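Pesurdale Bin Collection Station, Model Arkis

Product overview

The Arkis station is a fixed cell for recording bin-picking attempts with an industrial arm. It supplies the bin, the mounting hardware, the overhead camera bracket, the logging unit and the collection software. The arm, the gripper and the objects are supplied by the customer. The station is sold to laboratories and integrators who need large sets of labelled grasp attempts, both successful and failed, to train a grasp-selection model on their own equipment.

This page covers the standard configuration. For the two-bin transfer configuration, see the Ornau data sheet.

What the station records

Each attempt produces one record. A record contains:

Colour and depth image of the bin before the approach
Commanded grasp pose in the bin coordinate system
Joint positions, speeds and motor currents for the whole motion
Gripper opening at closure and again at the top of the lift
Colour and depth image of the bin after the lift
Outcome label, assigned automatically, with a field for operator correction

Images from the fixed camera are time-stamped by the logging unit, so the arm controller clock does not need to be synchronized. Joint data are sampled at the rate the controller offers. Where a controller drops samples, the gap is flagged in the record and is not filled by interpolation.

Failed attempts are kept by default. Customers have asked for an option to discard them at the source, and we have not provided one. They can be filtered out at export. A training set made up only of successful grasps gives the model very little information about where the boundary lies, and the failures cannot be recovered later.

Outcome labelling

The label is computed from gripper opening at the top of the lift and from the difference between the before and after images. If the two tests disagree, the record goes to a review queue. Thin items, such as brush handles held across the narrow side, are the most common cause of disagreement, as the gripper opening is close to the fully closed value. The threshold can be set per gripper under Calibration, Closed Value.

Translucent items need more attention. Depth readings on clear or tinted plastic are unreliable, and the image test carries most of the weight. Operators should expect to review a larger share of these records by hand.

Object sets

No object set is included. We recommend 18 to 20 household items for a first campaign, with a few placed in the bin at once and the selection changed at intervals. Mix rigid and flexible items, glossy and matte finishes, and simple and awkward shapes. Toys, kitchen brushes, drinking cups and plastic fruit are all suitable. Avoid glass, anything with loose powder, and anything heavier than the rated payload of the gripper fingers.

Objects wear. Replace an item when its surface finish has changed enough that early and late records no longer match, and enter the replacement in the object log as a new item.

Collection modes

Random: grasp poses are drawn from a uniform distribution over the bin floor. Use this to start a set when no model exists.

Guided: poses are proposed by the current model, with a set fraction drawn at random. Most campaigns spend the bulk of their hours here.

Demonstrated: an operator moves the arm by pendant or handheld controller and the motion is stored as an example. Slow, but useful for items lying against a wall or in a corner, where random poses seldom succeed.

Modes can be mixed in one campaign. The mode is stored in every record.

Installation notes

The bin must not move relative to the arm base during a campaign. Bolting is preferred. Bar clamps at the rim are acceptable for short trials, provided the bin pose is checked at the start of each shift. A shift of a few millimetres will spoil the wall clearances and is hard to detect from the images alone.

Route gripper cables along the outside of the arm and tie them down on the forearm, leaving enough slack at the wrist for the full range of rotation. Before unattended running, drive the wrist slowly to both limits and watch the loop. Cables that hang below the wrist can touch objects in the bin at steep approach angles, and the contact will show up in the after image as an unexplained movement.

Set the floor height in software so that the fingertips stop short of the metal. Scuffing of the bin floor is cosmetic, but repeated contact will bend flat fingers and change the closed value.

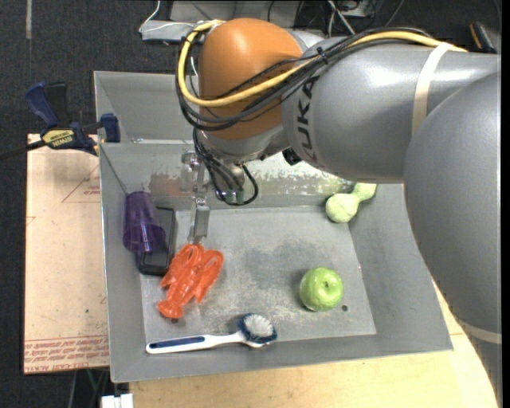 Kazuhiro Nagano: We ran the guided mode for most of a campaign and finished with 1,246 records that had to go through the review queue. The queue itself is fine. My complaint is that it sorts by time only. I would like to sort by object, so I can do all the cups together and keep the same standard in my head while I label them. Also, please state in the manual that changing the closed value does not relabel older records. We assumed it did.

Reply from Pesurdale support: Sorting by object was added in software release 2, along with sorting by mode and by operator. The closed value is stored with each record and older labels are left alone on purpose. To relabel, select the records, choose Recompute Outcome, and the original label is kept in a second field. The manual has been corrected.

Export formats

Records are exported as one folder per attempt or as a packed archive. The packed archive is faster to read during training but cannot be edited in place. Operator corrections made after packing are written to a separate file, which must be kept in the same directory.

Accessories

Rastogi finger kit, flat, pair
Rastogi finger kit, ribbed, pair
Replacement bin, sloped wall, grey
Camera bracket extension
Spare logging unit with power supply

Ordering

State the arm make and controller version when requesting a quote, along with the gripper interface and the required cable length. Orders within Canada ship from our own warehouse. For integration questions, write to Yulan Tian in applications. The page was last revised in March 2018.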